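3.2 Workcell and task objects

The workcell was assembled in a shared workshop from stock aluminium extrusion and a butcher-block top, and had to be something two people could shift between bays without taking it apart. We refer to it below as Druno. Both follower arms are bolted to the outer rails, so the working surface stays clear of mounting hardware. Leader arms sit outboard of the followers, and the operator can reach them without leaning over the table.

Each follower carries a small camera at the wrist. A further view is taken from head height. The wrist view was fixed early in the build and has not been changed, apart from one shim added after the first week to bring both fingertips into the lower part of the image. Keeping the tips in view matters for handle grasps, where an error of a few millimetres is the difference between a closed grip and a mug pushed across the table. Figure 3 gives the view from the wrist with a mug on its side near the fingers.

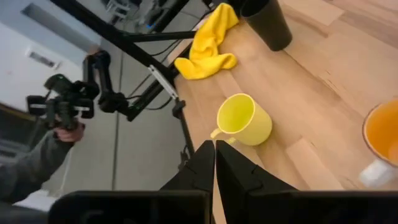

Figure 3. Wrist camera view of the tabletop, with a pale yellow mug on its side near the gripper fingers.

The task set uses ordinary kitchen items. Two mugs, a black cup and a yellow cloth were chosen for differences in colour, height and stiffness. The black cup is the hardest of these for the vision model, as its colour is close to that of the grippers and the contrast falls away once a finger passes in front of it. The cloth is not scored in the mug task. It is left on the table as clutter and its position is not controlled.

Mugs are started either upright or on their side. An episode counts as complete when both mugs stand on the raised shelf and both grippers have released. Contact between a mug and the shelf edge is allowed. A mug that tips after release is recorded as a failure, even if it stays on the shelf.

3.3 Collection

Demonstrations were recorded in the Rosine bay through May, mostly in the evening when the other benches were quiet. We kept 963 episodes after screening. Episodes were dropped if a camera stream stalled, if the operator paused for more than 30 seconds, or if an object left the table. Control and logging run on a single desktop computer kept on the floor to save bench space. An earlier layout with the computer on a shelf under the table passed fan vibration into the frame, visible as a faint shimmer in the wrist images.

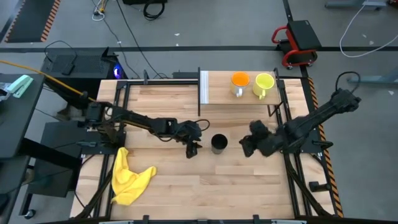 Both arms are free to act at any point in an episode, and operators were given no rule about which hand should take which object. In practice the left arm did most of the shelf placements and the right arm was used to steady or turn an object first. We did not correct for this imbalance. A policy trained on the full set reproduces it, and will wait for the left arm even when the right is nearer.

Joint calibration was repeated at the start of every session with the Aguiar routine, which takes about 3 minutes per arm. Skipping it for a session gave a visible offset at the fingertips, worst at full reach. The Stodau logger writes joint positions and images against a common clock, and episodes are cut by hand afterward from the operator's start and stop marks. Of a held-out group of scripted replays, 94 per cent finished without an object being dropped. The remaining replays failed at the handle grasp, and those cases are treated separately in Section 4.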